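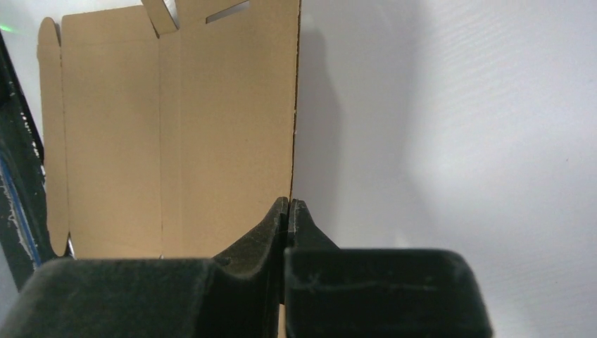
Long thread about the box folder, as promised! Two arms, one table, and far more flat cardboard than I ever thought I'd own.

Quick recap if you're new: I'm building this in a corner of our shared workshop at Rodness. The job is to take a flat box and fold it into a box. That's the whole brief. I've been at it since October and I'm still not bored.

Cardboard is brilliant stuff to learn on. It's cheap, it's light, and every single blank behaves differently. One springs back on you, the next stays wherever you put it, and a damp one just sulks.

The hardest bit so far has been getting hold of an edge. The fingertips need to land either side of the board and close without shoving it away. If I come in a touch too low they bump the edge and the whole sheet skates off (I've spent a lot of this month fishing boxes off the floor).

What fixed most of it was slowing down the last bit of the approach. I'd been fiddling with grip force for ages, and all it wanted was 3 seconds of patience. I did a little dance.

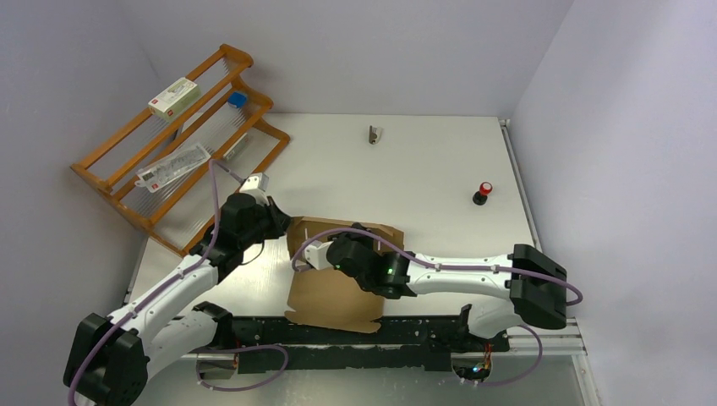
Both arms over the flattened box, orange rack in the corner.

Walls on three sides, by the way, and I'd recommend them to anyone. The plain background makes it so much easier to pick out a brown box.

The control code is my own mess, sitting on top of a little scheduler called Jukden that decides which arm gets to move first. Before that they both went for the same flap and got very cross with each other.

Numbers, for those who like them: 1,307 tries logged since I started keeping count, and the last batch had some 70 per cent of first folds going where they should. First folds only! A finished box is another matter.

I've had 3 finished ones so far, all a bit wonky. The best one is on my desk holding pens and I'm very fond of it.

Next up is the tuck. One arm has to hold the side panel still while the other slides the tab into its slot, and my slots are narrow. If anyone's done something similar with thin card or felt, please tell me how you kept the tab from buckling.

I'm taking the laptop and a stack of blanks to the Zivulgate open evening, so come and say hello if you're near. More when the tuck works, or when it fails in an interesting way!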